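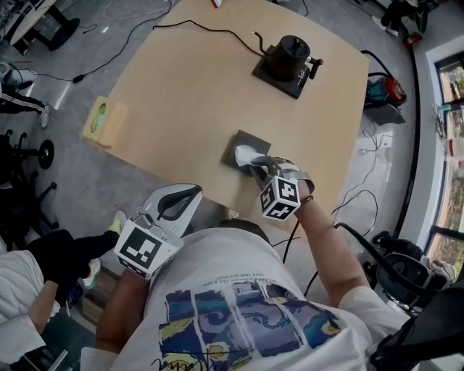

Hortensia thinks the club should give up on the Lurkmont weekend and do a day trip to Flusdale instead, and she told me so before I had my coat off. Her point is that half the new members have never been on an overnight hike and most of them don't own a sleeping bag. A bus there and back, six hours of walking, everybody home for dinner. I said I'd think about it. I have been thinking about it all evening and I still don't know.

Facts as they stand tonight. We have 29 names on the sign-up sheet. The bunkhouse at Lurkmont wants a deposit of $165 by the end of the month and won't give it back if we cancel. Pinico can rent us the vans, but only if the drivers are over 25, and that leaves Corentin and possibly a friend of his from the grad program. If the friend says no, we can't move that many people.

Talked to Corentin at lunch. He's fine with driving. He doesn't want to drive back on the last night after a full day on the ridge, which I think is fair, and he asked if we could start home by three. That would mean cutting the second walk down to the lake loop. I wrote that in the margin of the plan. Solange will be annoyed. She drew up the ridge route herself and has been talking about it since August.

Called the bunkhouse from the stairwell outside the library. The woman there said heating is included now, and last year it wasn't. There are no locks on the rooms and we have to bring our own pots. She also said another group has asked about the same weekend and she can hold it for us until noon tomorrow. So that's my deadline.

Club meeting at 6:30 in Andrade, the small room on the ground floor, because the dance people had the big one. I put both options up on the board. Most people who spoke wanted Lurkmont, but they were the same people who always speak. Selorm asked what happens to someone who signs up, pays, and then gets sick. We've never had a rule about it. Last spring we just let it go and the club ate the cost. We settled on this: full refund up to a week before, nothing after that unless someone on the wait list takes the spot. I need to put that in the email.

Selorm also asked about boots. She's been borrowing a pair from her roommate and they're a size too big. The gear closet has a few pairs, but I haven't been through it since the spring and I know one of the stoves in there leaks. Going in on my way to class in the morning. Bring a bag for the stuff that needs throwing out. Check the first aid kits too, the tape was nearly gone.

After the meeting Hortensia stayed to stack chairs with me and brought up Flusdale again. She wasn't pushy about it. She said her first trip with the club was the overnight one to the falls, and she was cold the whole time and almost didn't come back. I hadn't known that. I was on that trip and remember it as a good one. I told her we could lend sleeping bags if the outdoor center has any left, and she said to ask before I promise it to people.

Then she suggested doing Flusdale first, in a couple of weeks, as a warm-up, and Lurkmont after. Regular bus line, no vans, people pay their own fare. The trail from the bus stop is easy to follow. I like this better than either one alone. It does mean two weekends for me and I have a lab report due between them.

Ultan texted at ten to ask if he can bring his dog. No to Lurkmont, the bunkhouse doesn't allow them. Flusdale would be okay as long as it stays on the leash past the sheep. I'll tell him tomorrow.

To do before noon: gear closet, call the outdoor center about bags, get a yes or no from Corentin's friend, call the bunkhouse back. If the friend says yes I'm paying the deposit. Email goes out tomorrow night with both dates in it and the refund rule.

Laundry is still in the dryer downstairs. Going to get it and then bed.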